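Kulcombe Table Hire FAQ

Quick answers, updated in March. Still stuck? Email and put your order name in the subject line pls.

How far ahead do I book?
Two weeks is good. Less than that, ask anyway, sometimes we have stock.

What sizes?
Round, long and square. Full list on the prices page. Long ones seat 4 each side if nobody has big elbows.

Do you deliver?
Yes, anywhere in Kulcombe and out as far as Alhassan. Flat fee, $53, covers drop off and pickup. Stairs are extra, tell us when you book and not when the van is outside.

Can I collect myself?
Yes. Bring a van or a pickup. Back door opens 4 pm. Ask for Jouko Kinnunen.

Do the white tops need a cloth?
No. Plenty of people leave them bare. If you want cloths we don't stock them, try Venelum on the same street.

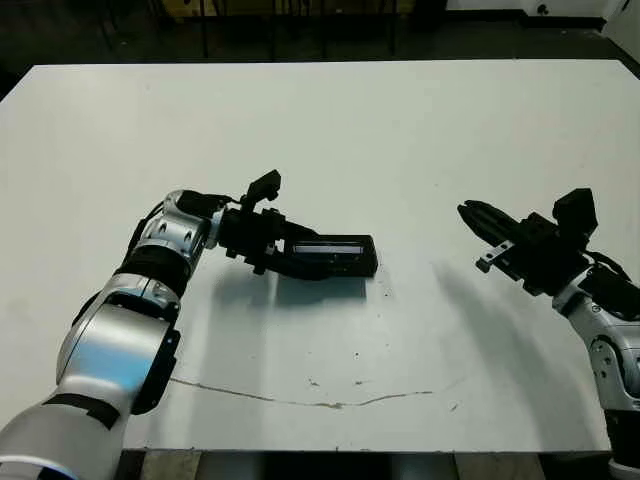
How do I clean the tops?
Warm water, dish soap, soft cloth. No scouring pads, no bleach. Red wine and marker pen, wipe up right away. Anything that wont shift, leave it and tell us. Scrubbing makes it worse.

What if somthing gets damaged?
Small marks, fine. Deep cuts or burns come out of the deposit. Photos sent before anything is charged.

Can I cancel?
Full refund up to a week before. After that, half back. Moving the date is free, once.

Who do I ask about big orders?
Oğuzhan Kırmızıgül, weddings and school events. Mornings best.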